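Section 4. Setting Out and Checking the Knob Puzzle Boards

4.1 Place the board flat on the activity table, with the printed side facing up. Allow enough space beside it for the loose pieces.

4.2 Lift each piece by its knob. Do not pry pieces out with a tool or turn the board over to empty it.

4.3 Check that every knob is firmly attached. A knob that turns or rocks must be reported on Form 22 before the board is used again.

Note: Boards with an ocean print are stored in the Pondo cabinet, shelf 41. All other boards are kept in the Milness cabinet.
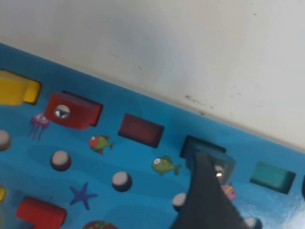 Perron Learning Rooms
Prepared by the Materials Coordinator, Dralatmont Branch
Revised 14 February 2020

The ocean board has a blue water background with printed sea creatures, among them a purple jellyfish and a green fish. The creatures are part of the board and do not lift out. Only the wooden shapes, such as the red rectangular piece with its round silver knob, are to be handed to children.

4.4 Match each piece to its recess by outline. Pieces with a stepped or notched edge, such as the yellow one, may need to be turned before they drop into place. Do not force them.

4.5 Wipe the board with a barely damp cloth and dry it at once – water left standing in the recesses will damage the wood.

4.6 Return the board to its shelf with all pieces seated. Record any missing piece by color and shape.

Caution: A loose knob is a choking hazard. Remove the board from the room immediately and place it in the repair bin.

Replacement pieces are ordered once a year, in March. Requests should quote stock number 293.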